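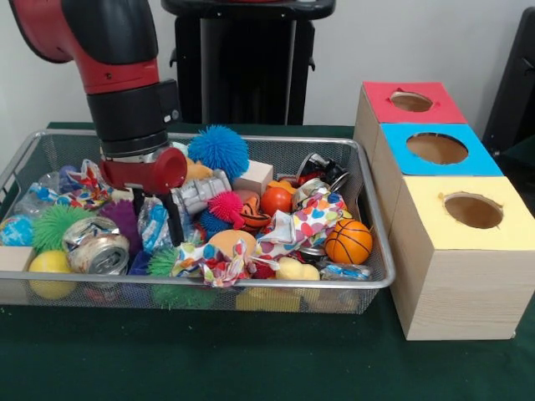 Mixed basket, with the three sorting boxes on the right.

Can a robot arm sort a kids' toy bin yet?

Asked by Gintarė Kivi, November

I run the play corner at a small family center in Jarnitz. At closing we have wire baskets full of everything the kids touched that day, plus wrappers and drink cans that parents drop in. Two of us sort it into boxes and throw out the trash. It takes nearly 50 minutes on a busy Tuesday.

My director saw a sales sheet from a company called Vonance and wants to know if a machine could do this overnight. Speed doesn't matter much. It could take until morning. What I need to know is whether it can tell trash from toys and get hold of soft things. Has anyone tried?

Answer 1

We had a Vonance arm on a six week trial at the Pranska toy library, so I can give you our numbers. We gave it 20 mixed baskets. On hard single items like wooden blocks it got 85 percent into the right box. On cloth and plush it was 46.

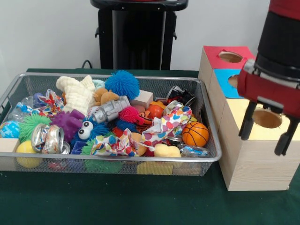 Fabric lying over the toys, and a striped tiger plush showing under a spiky ball.

Cloth was the worst part for us. It hides what is under it, and when the gripper took hold of a bag it often brought up two or three other things and let go of them on the way to the box. Spiky rubber balls were better than I expected. Clear wrappers were bad. The camera missed them or took them for part of the toy next to them. Crushed cans it mostly found.

If you pull the cloth and trash out by hand first, the rest is realistic. That leaves you doing half the job though. We did not keep ours.

Vichien Chuensuk

Answer 2

no. buy more boxes and have the kids do it before they leave, ours do

Answer 3

I set up packing cells at Cheetham and would add that the layout matters as much as the arm. Keep the basket shallow and spread things out if you can. Put the box where the arm can reach it without crossing over the pile.

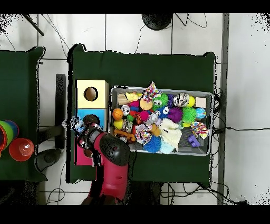 Also check the size of the openings on whatever you sort into. A block goes through a round hole if it is small enough and turned the right way, but a plush toy has to be pushed, and most arms are not set up to push. Open bins are a lot easier. Ask the seller to run one of your own baskets, with the trash left in, and stay until it finishes.

For overnight use you also need a plan for when it drops something on the floor. Ours just stops and waits for a person.

Contact us | Terms | Copyright Household Help Answers | Back to top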